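Chapter 6
What a Safety Standard Does Not Know About Your Hand

By Lutfa Pramanik

Before you read this chapter you should have finished the hazard worksheet at the end of Chapter 5. If you skipped it, go back. Most of what follows is an argument with that worksheet, and the argument makes little sense to a reader who hasn't tried to fill one in.

I have spent a good part of my working life reading safety documents for robot cells, and I have come to distrust the ones that are easy to read. A smooth document usually means that someone took last year's file, changed the model number, and sent it around for signatures. The signatures came back fast. Signing is quick when the words are familiar.

The trouble is worst with hands. A standard written with an industrial arm in mind treats the thing on the end of the arm as a detail to be handled by the person who puts the cell together. For a suction cup or a parallel gripper that can be a fair way to split the work. The jaws have one motion, a stroke you can measure with calipers, and a force you can check with a gauge. You write down the numbers, you say how the jaws behave when the power drops, and you move on. With a hand that has several jointed fingers, every one of those steps gets harder, and the form has the same single line for all of it. 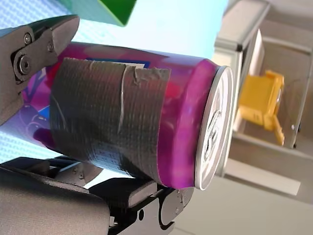 Take clamping force. The usual rule of thumb in small labs is to set the force as low as the task allows and write the setting in the log. I have no quarrel with the first half. The second half is where people fool themselves. A setting is a request made to a controller. What reaches the part depends on where the jaws touch it, on the pads, on the wear in the linkage, and on whether the part gives way. A log full of settings tells an auditor what the team asked for. It says nothing about what the part, or a finger caught beside it, would have felt.

In the course of writing this chapter I went through the log kept at Praltano, a training lab that lets its students read and criticize its own paperwork (more labs should). The log had 1506 entries. Every one had a force setting. In nine of them somebody had gone to the trouble of putting a gauge between the jaws and writing down what it read. Those nine entries are worth more to me than all the rest, and they were the messiest pages in the binder, with crossed-out figures and a note in the margin asking whether the gauge had been zeroed.

You will be told that soft, cheap test items make this kind of checking less important. An empty-looking drink can is the favorite. It's light, it's easy to replace, and it can't hurt anyone. I would ask you to be careful with that line of thought. The hazard in a gripping cell is the closing motion, and the motion is the same whether the jaws close on a can or on the side of a hand. Light parts also teach people to reach in. I have watched a student who would never put her arm near a steel casting lean straight into the same cell to stand a can back up.

6.1 What the rules ask for

Stripped of their wording, the rules a small lab is likely to meet ask for much the same things. Know what the machine can do to a person. Keep the person out of the way, or limit what the machine can do when the person is close. Have a way to stop it. Check that the stop works. Write all this down and keep it current.

I find it hard to object to any of that, and that is part of my complaint. Advice nobody could object to is often advice that hasn't been tested against a particular bench. "Keep the work area clear" is on every house rule sheet I've seen. Clear of what? The task needs parts, and the parts need something to sit on. A tray is part of the task on Monday and a leftover from Monday for the rest of the week. Tape on a mat may mark a target or may mark nothing at all, and a newcomer can't tell which by looking.

The Praltano sheet used to say "clear." After an argument that ran through most of July it now lists, for each task, the items that belong on the surface. Anything else is to be removed before the arms are enabled. The new sheet is longer and uglier, and people follow it, as far as I can tell, somewhat more often than they followed the old one. I'd like to report a bigger change than that.

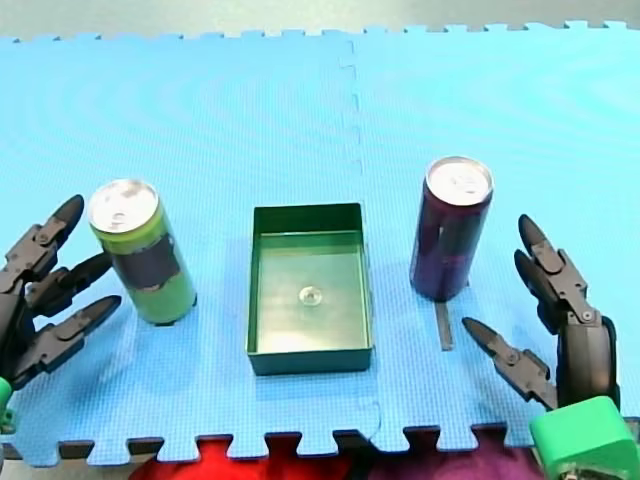
Two arms working over one surface raise a question that many written procedures step around. Each arm has its own stop function, and each arm has its own paperwork. Who has checked what the second arm does when the first one stops? There are three common answers, and you will meet all of them. Both arms stop. Only the first one stops. Or the team believes that both stop, having once been told so by whoever did the wiring.

The third answer is by far the most common in my experience. It can be fixed in an afternoon: enable both arms, press one stop, watch the other arm, and write down what you saw. Then do it again from the second station. If you are reading this in a lab course, do it this week, under supervision and with nothing between the fingers.

Notice that the test above covers the arms. A stopped arm may still have a closing hand on the end of it. On some setups the hand has its own power supply and its own controller, and the stop circuit never touches either. Whether that is acceptable is a real question with arguments on both sides. A hand that goes limp drops whatever it holds. A hand that keeps its grip keeps it on a trapped finger too. What isn't acceptable is for the team not to know which kind they have.

6.2 The case of the Korer checklist

The Korer checklist began as a single page for one bench and has since been copied to many others, often without its first paragraph, where its writers said it applied only to that bench. It has become the thing people mean when they say they "follow good practice." I use it here as our main case, because it is well made and has been badly used.

The full checklist takes two people and is meant to be done aloud, one reading and one touching each item. Item by item it's sensible. Are cables tied back from the fingers' path? Are printed parts free of cracks near the screw holes? Is the surface the one named in the task sheet? Does the operator know where the stop is without looking?

Koech, which runs a shared shop with several benches, kept a record of how long teams took to complete it. Early on, a careful pair needed roughly 300 seconds. A few months later the boxes were being ticked by one person, seated, often after the session had started. The pages looked the same. If you had only the paper you would have said that the practice was in perfect health.

I don't think the people at Koech were lazy. They had done the list so many times without finding anything that it had stopped being a search. Any check that always passes will drift this way, and adding a signature line won't prevent it. One thing that seems to help is planting faults. A supervisor loosens a cable tie or swaps a surface before the session and sees whether the list catches it. Some teams hate this, and I understand why. I also think a checklist that has never been shown to catch anything is a decoration until proven otherwise.
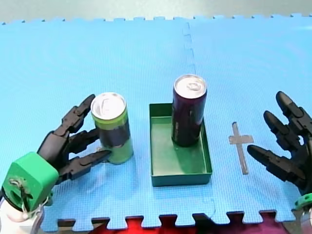

Printed parts deserve a paragraph of their own. A bracket or wrist block that came off a desktop printer is not covered by anyone's certificate, however good the certificates for the arm below it and the hand beyond it. Makers of arms know this and say so in their manuals. Teams know it too, and then write "certified arm" on the front page of the file as if the word traveled up the cables. Ask what load the block was tested at, in which direction, and how many times. Ask whether the block on the bench today came from the same print settings as the one that was tested. If no one can say, write "unknown" in the box. I would much sooner sign a file with four honest unknowns in it than one with none.

Pendavix, the last of the four groups we follow in this part of the book, took the other road and wrote its own rules from scratch. You will read them in Section 6.4. They are two pages long, and I think one of those pages is wrong. I have left it to you to decide which.

6.3 Before you go on

Bring the following to the next class meeting.

Your Chapter 5 worksheet, with every entry marked as measured, copied, or guessed.

The result of the two-arm stop test, if your lab has two arms on one surface, including what the hands did.

One rule from your own lab's sheet that you believe is never followed. Write a short paragraph on whether the rule should be enforced, changed, or dropped. "Enforced" is a fine answer, but say who will do it and on what day.

Students often ask whether they will be marked down for finding fault with the lab that teaches them. In my sections they won't. I can't speak for the others.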